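Search this forum
Search titles only
By:
This site uses cookies to keep you logged in. By continuing you accept our use of cookies. Accept Learn more

Folding shirts on the shop table - how do you deal with the print?

valosdale_jara
We have a small store in Valosdale. Mostly drinks on metal shelving, and a white table in front of it where we fold the staff shirts and the few we sell. The one giving me trouble is pale green with black buttons and a red and white checkered print. I want a flat fold with the print facing up and the collar sitting right. Pictures from the table, with the drinks shelves behind in all of them.

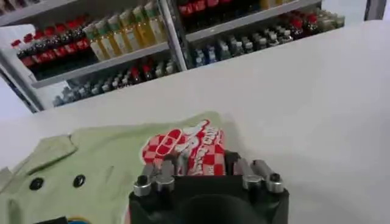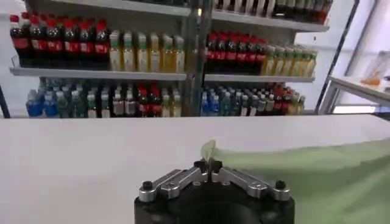
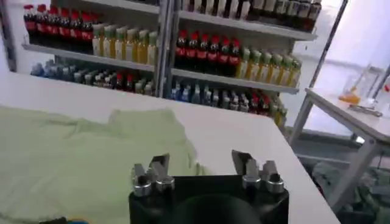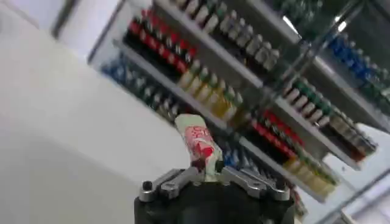

What I've been doing is buttoning it all the way, laying it face down, bringing the sides in and folding up from the hem. When I turn it over the print has a crease down the middle. The shirts go in a bin 11 inches wide, so I can't just make the fold bigger. I have 560 of these to get through before the end of March, for us and the Radport store, so I'd like to settle on one way of doing it.
Agustina Jara

tumblehigh
Don't button it all the way. Top button, one in the middle, and leave the rest. If you button every one the front pulls and you get ripples between them. Then smooth from the center out with your palms before any folding.

radport_renee
I'd do the opposite of tumblehigh. Button everything. A half-buttoned shirt opens up as soon as a customer picks it up, and then you fold it again. We did it half-buttoned for one season and I was refolding every afternoon.

tumblehigh
Depends on whether customers handle them. If they go straight in a bin for staff it doesn't matter.

valosdale_jara
Most are for staff. The ones for sale are in a separate stack and those do get handled.

oldpress
Your crease is from the fold up from the hem. Fold in thirds, so the lines land above and below the print. Measure one shirt, mark the table with masking tape, and fold to the tape. For an 11 inch bin I would make it 10 wide.
Get a folding board too. I have a Stodwood one and it has held up fine. A piece of stiff cardboard cut to size does the same job if you don't want to spend the money.

radport_renee
Agree on the board. Disagree on thirds for a short shirt, you end up with a thick lump at the collar end. Measure from the shoulder to the hem first.

valosdale_jara
27 inches on the medium. Haven't measured the large.

oldpress
27 in thirds is 9. Should be OK.

kettle_and_co
Is the print ironed on or sewn on? If it's ironed on, keep the iron off it. Turn the shirt inside out and put a cloth between. If it's stitched you can press around the edge, but go easy on the corners.

valosdale_jara
Stitched. I hadn't been pressing them at all, just smoothing by hand.

kettle_and_co
Then that's part of it. They come out of the box with creases already set and folding won't take those out. Steam them on a hanger for a minute, let them cool, then fold. If you fold while the cloth is warm you set a new crease.

northlot5
Question about the table. Do you clear everything off before you start? I found that a pen or a tag under the cloth leaves a mark, and you don't notice until you flip it. I wipe the top down and keep tags in a tray on a chair.

valosdale_jara
Not always, no. I'll start doing that.

tumblehigh
I'd also fold away from the drinks if you can - one leaky bottle and you have a sticky shirt. I lost 3 that way.

radport_renee
In a small store there isn't anywhere else. A clean sheet over the finished stack is enough.

valosdale_jara
Tried thirds with a cardboard board tonight. Steamed first, all buttons done up. The first 5 came out with no line through the print. The collar still leans to one side on two of them. I'm going to try folding it down before I turn the shirt over and see if that holds. Large is 29 inches, by the way, so it needs its own piece of cardboard.

oldpress
Write the size on the cardboard. You will mix them up.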